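설거지는 언제쯤 안 해도 되나

12/26/20

어제 저녁에 손님이 다 가고 나서 싱크대 앞에 섰는데, 진짜 한숨부터 나왔다. 접시 위에 접시, 그 위에 국그릇, 국그릇 안에 숟가락, 숟가락 밑에 귤껍질. 도대체 누가 귤껍질을 국그릇에 넣는 건지(우리 집 식구 중 하나다, 이름은 안 쓰겠다). 고무장갑을 끼면서 또 그 생각을 했다. 로봇은 언제 오나. 어릴 때 보던 만화에서는 벌써 왔어야 하는데!

나는 이쪽 일을 조금 안다고 하면 아는 사람이다. 로봇을 만드는 사람은 못 되고, 만드는 사람들 옆에서 글을 쓰고 자료를 정리하는 일을 오래 했다. 그러다 보니 명절이나 연말에 친척들이 모이면 꼭 나한테 묻는다. 그래서 그거 되는 거야, 안 되는 거야? 올해는 화면 너머로 물었지만 질문은 똑같았다. 내 대답도 매년 비슷하다. 되는 건 돼요, 근데 이모네 부엌에서는 아직 안 돼요. 그러면 이모는 그게 무슨 대답이냐고 하신다. 그래서 이번에는 좀 길게 써 보기로 했다. 이모, 이거 읽으세요.

일단 되는 것부터. 바닥 청소는 된다. 우리 집에도 둥그런 녀석이 하나 있고, 양말을 물고 소파 밑에서 죽는 것만 빼면 불만이 없다. 세탁기도 되고 식기세척기도 된다. 이걸 로봇이라고 부르면 웃는 사람들이 있는데 나는 왜 웃는지 잘 모르겠다. 손으로 빨래를 하던 할머니가 보시기에 세탁기는 기적 같은 기계였고, 빨래라는 집안일에서 제일 힘든 부분을 통째로 가져갔다. 팔이 안 달렸다고 무시할 일인가?

그런데 세탁기가 가져가지 않은 부분을 한번 생각해 보자. 빨래통에서 옷을 꺼내고, 뒤집힌 양말을 바로 하고, 주머니에 휴지가 들었나 만져 보고, 다 되면 엉킨 걸 풀어서 널고, 개고, 서랍에 넣는 일. 식기세척기도 똑같다. 씻는 건 기계가 하는데 넣고 빼는 건 내가 한다. 넣을 때는 밥풀을 긁고, 냄비를 어느 각도로 눕혀야 날개에 안 걸리는지 머리를 굴리고, 뺄 때는 컵 바닥에 고인 물을 털어야 한다. 네 식구 그릇이면 이게 은근히 일이다. 지난 수십 년 동안 기계는 통 안에서 벌어지는 일을 다 해결했고, 통 밖에 남은 일은 거의 그대로 사람 손에 있다. 나는 이걸 통 바깥 문제라고 부른다. 나만 그렇게 부른다.

통 안은 좋은 곳이다. 물이 어디서 나오는지 정해져 있고, 문이 닫히면 아무도 안 들어오고, 고양이도 없다. 통 밖은 그냥 우리 집이다. 어제 있던 컵이 오늘은 없고, 행주는 매번 다른 모양으로 구겨져 있고, 냉장고에서 꺼낸 김치통은 뚜껑이 잘 안 열린다. 사람은 이런 걸 생각도 안 하고 처리한다. 한 손으로 전화를 받으면서 다른 손으로 냄비 뚜껑을 치우고, 팔꿈치로 서랍을 닫는다. 팔꿈치로 서랍 닫는 로봇을 나는 아직 본 적이 없다. (본 사람 있으면 제발 연락 좀 주세요.)

공장은 다르지 않냐고들 한다. 맞다, 다르다. 용접하는 팔은 오래전부터 사람보다 잘한다. 그런데 공장이라고 다 자동차 공장은 아니다. 10월에 Drirport라는 작은 물류 업체에 갔다가 포장 라인에서 한참 서 있었다. 거기서 취급하는 품목이 1,176가지란다. 비닐에 든 머리끈도 있고 통에 든 세제도 있고 끈 달린 슬리퍼도 있다. 현장을 맡은 Efren Manalo 씨한테 로봇 팔을 들일 생각은 없느냐고 했더니 이미 한 대 써 봤다고 한다. 상자는 잘 집는데 비닐 포장이 나오면 멈춰 서더라고. 멈출 때마다 사람이 가서 풀어 줘야 했고, 그 사람은 하던 일을 놓고 가야 했고, 결국 그 팔은 상자만 나오는 줄로 옮겨졌다. 거기서는 잘 돌아간다고 한다. 나는 이 이야기가 지금 상황을 꽤 잘 보여 준다고 생각한다. 쓸 수 있는 자리가 있고, 그 자리가 생각보다 좁다.

Punton에 있는 Vashisht 빵집 이야기도 하고 싶다. 내가 이 집 크림빵을 너무 좋아해서 객관적일 수가 없다는 건 먼저 말해 둔다! 반죽기, 발효기, 오븐, 전부 기계다. 그런데 오븐에서 나온 빵을 쟁반에서 떼어 진열대에 올리는 건 다 손으로 한다. 주인인 Kristine Bautista 씨는 빵을 집는 순간에 눌러 보는 것도 같이 한다고 했다. 덜 구워진 건 손끝에서 안다는 것이다. 그러니까 옮기는 일 하나에 검사가 몰래 끼어 있는 셈인데, 이런 게 집안일에도 정말 많다. 빨래를 개면서 얼룩을 찾고, 상을 치우면서 남은 반찬 냄새를 맡고, 그릇을 닦으면서 이 나간 데를 만진다. 자동화한다고 하면 다들 옮기는 동작만 떠올리는데 그 안에 든 잔일은 목록에도 안 올라간다.

그러면 로봇 쪽 사람들은 뭘 하고 있느냐. 놀랍게도 바나나를 집고 있다. 진짜로. 전 세계 연구실 어디를 가도 탁자가 하나 있고, 그 위에 장난감 과일과 그릇이 있고, 팔이 그걸 집어서 어디엔가 넣는다. 처음 보면 좀 허탈하다. 돈을 그렇게 들여서 장난감 바나나라니. 우리 조카는 두 살에 했다. 나도 예전에는 속으로 그렇게 생각했고, 입 밖으로 꺼냈다가 Arif Sarkar라는 연구자한테 한 시간 가까이 강의를 들은 적이 있다.

그의 말은 대충 이랬다. 딱딱한 나무토막 말고 물렁한 걸 집어야 한다, 누르면 모양이 변하고 변한 모양이 매번 다르니까. 동그란 접시 옆에 납작한 게 있고 그 옆에 구멍 난 소쿠리가 있어야 한다, 잡을 데가 다 다르니까. 그리고 물건끼리 좀 가까이 있어야 한다, 하나를 집다가 옆엣것을 건드리는 게 진짜 부엌이니까. 듣다 보니 내 싱크대가 떠올랐다. 숟가락 밑에 귤껍질! 장난감이라 우스워 보여도 문제를 줄이고 줄여서 탁자 하나에 올려놓은 것이고, 그 탁자에서도 아직 쩔쩔매는 게 현실이다.

그런데 나는 그 강의에 다 설득되지는 않았다. 탁자 위에서 잘되는 것과 부엌에서 잘되는 것 사이에는 내가 보기에 아주 큰 강이 있다. 우선 속도. 팔이 물건 하나를 집어 옮기는 데 60초가 걸린다고 해 보자. 어제 우리 집 싱크대에 있던 걸 다 치우려면 밤을 새워야 한다. 자는 동안 하면 되지 않느냐고 할 텐데, 자는 동안 부엌에서 누가 접시를 떨어뜨리면 어쩔 건가? 두 번째는 그 떨어뜨리는 문제다. 열 번에 아홉 번 성공했다고 하면 논문에서는 훌륭한 숫자인데, 설거지에서는 열 개 중 하나가 바닥으로 간다는 말이다. 그렇게 일하는 사람은 식당에서 첫날 잘린다. 이 부분에서 연구하는 사람과 살림하는 사람이 쓰는 말이 완전히 다르다고 느낀다. 한쪽은 아홉 번을 자랑하고 다른 쪽은 한 번을 치운다.

세 번째는 물이다. 나는 이게 왜 덜 이야기되는지 늘 궁금하다. 장난감 탁자는 보송보송하다. 부엌은 기름과 물과 거품이고, 세제 묻은 유리컵은 나도 놓친다. 뜨거운 냄비, 젖은 행주, 칼도 있다. 칼을 든 팔이 밤에 혼자 움직이는 집에서 살고 싶은가? 나는 싫다. Rhea Cabanatuan이라고, 나랑 이 문제로 몇 년째 다투는 친구가 있는데, 이 친구는 집을 로봇에 맞게 바꾸면 된다고 주장한다. 서랍 손잡이를 통일하고 그릇도 같은 모양으로 사고. 아니 그러면 할머니가 주신 그 찌그러진 양은 냄비는 어떡하라고? 라면은 거기다 끓여야 맛있는데.

물론 Rhea 말에도 일리는 있다. 우리는 세탁기에 맞춰서 옷을 바꿨고, 청소기 때문에 문턱을 없앴고, 식기세척기를 사고 나서는 나무 그릇을 안 산다. 어느 집이나 조금씩은 이미 기계에 맞춰 살고 있다. 내가 싫은 건 그 맞추는 일까지 집안일이 된다는 점이다. 로봇이 양말을 물고 죽지 않게 양말을 미리 줍는 일, 그걸 지금 누가 하나? 내가 한다. 양말 줍는 게 싫어서 산 건데!

돌봄 쪽 이야기도 잠깐. 전에 요양 시설에서 일하는 Nestor Marquez 씨가 나한테 그랬다. 느려도 된다, 물 한 컵만 침대 옆에 갖다 주면 좋겠다. 이 말은 두고두고 생각이 난다. 나처럼 귀찮아서 로봇을 기다리는 사람한테 60초는 길지만, 혼자서는 컵에 손이 안 닿는 사람한테는 금방이다. 그러니까 아직 멀었다고 내가 투덜거릴 때 그 멀었다는 기준이 누구 기준인지는 따로 따져 봐야 한다. 나는 첫 번째로 진짜 쓸모가 생길 곳이 우리 집 싱크대보다는 그런 방일 거라고 본다. 하는 일이 몇 가지로 정해져 있고, 조금 느려도 기다려 줄 수 있고, 옆에 사람이 있는 곳.

Umer라는 데서 부엌 로봇 광고를 냈을 때는 좀 화가 났다. 영상에서 팔이 상을 차리고 치우고 커피까지 내린다. 배경 음악도 잔잔하다. 그런데 컵은 늘 같은 자리에 있고 장면이 자꾸 바뀐다. 한 번에 찍은 걸 보여 달라고요. 중간에 컵을 넘어뜨리면 넘어뜨리는 대로 두면 된다. 나는 그런 영상을 훨씬 더 믿는다. 화려한 광고가 한 번 지나가고 나면 이모 같은 분들은 내년에 나오는 줄 알고, 내년에 안 나오면 전부 사기라고 생각하신다. 중간에서 묵묵히 바나나 집는 사람들만 손해다.

그래서 되는 거냐, 안 되는 거냐. 내 생각을 말하자면, 앞으로 10년 안에 접시를 식기세척기에 넣어 주는 팔은 나온다. 비쌀 것이고, 느릴 것이고, 양은 냄비는 못 알아볼 것이다. 빨래 개는 건 더 늦다. 수건까지는 되고 이불 커버는 안 된다에 크림빵 한 상자 건다. 이불 커버는 사람도 안에 들어가서 울면서 하는 일이다. 공장이나 창고에서는 지금도 좁은 자리에서 쓰고 있고, 그 자리가 해마다 조금씩 넓어질 것 같다. Efren 씨네 비닐 줄까지 가려면 몇 해는 더 걸리겠지만.

누가 로봇이 요즘 어디까지 왔냐고 물으면 나는 광고보다 이런 탁자를 보라고 한다. 멋은 없다. 그래도 집기, 들기, 놓기 같은 게 전부 이런 데서 나온다. 케첩병을 접시에서 어떻게 집을지 한번 자기 손으로 천천히 해 보면 안다. 손가락 두 개만 써서, 한쪽 눈을 감고. 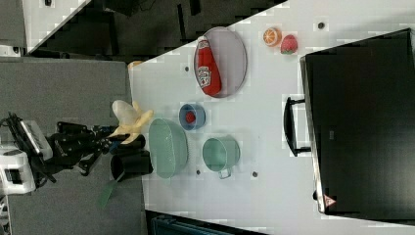
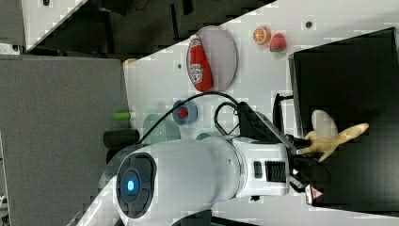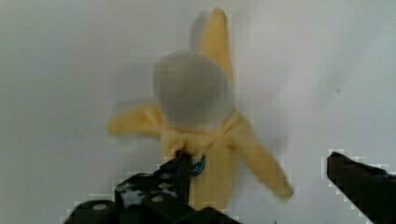
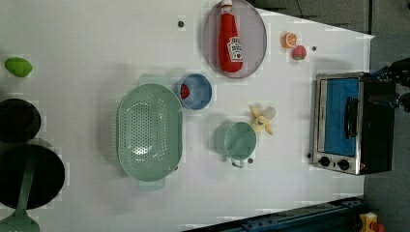

네 장 모두 바나나와 검은 집게. 빨간 케첩병은 첫 번째, 두 번째, 네 번째 사진에 있다.

나는 손가락 두 개로 해 봤다가 진짜 케첩병을 떨어뜨렸다. 뚜껑이 덜 닫혀 있었고, 바닥은 내가 닦았다. 둥그런 녀석은 충전 중이었다. 이모, 내년에도 물어보세요. 대답이 조금은 달라져 있을 거예요. 그리고 귤껍질은 제발 쓰레기통에 넣어 주세요. (앗, 이름은 안 썼다.)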